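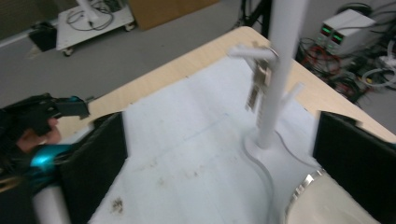

**Barros craft room — table and floor check**
March 9, 2026. Room 209.

- [x] **Work table, stable on all legs.** I pushed from each side and it does not rock.
- [x] **Table edges.** No splinters. I passed a cloth along the whole edge and it did not catch.
- [ ] **Paper cover.** Wrinkled, and it has dark brown stains. Please change it before the next group. The paper must lie flat, because a tall stand can lean on a fold.
- [x] **White stand with round base.** Base sits flat on the paper. Keep it away from the table edge, please.
- [ ] **Arms and hanging clip.** The clip moves freely, but the lower arm turns when I touch it. Tighten the screw. If it turns again, we ask Kunditz for a new one.
- [x] **Load on the arms.** Light things only. One item on each arm is enough.
- [x] **Floor.** Gray floor has a tangle of cables spreading across it on the right.
- [ ] **First aid box.** 3 plasters left. It was full in November — somebody should write down when they take one.
- [x] **Fire extinguisher.** Seal is good, label can be read.

Comment on the last report: the lamp near the door was marked "repaired", but it still blinks. I left it open on the Trindus list.

To do first: paper, then the arm screw. The plasters can be ordered together with the soap.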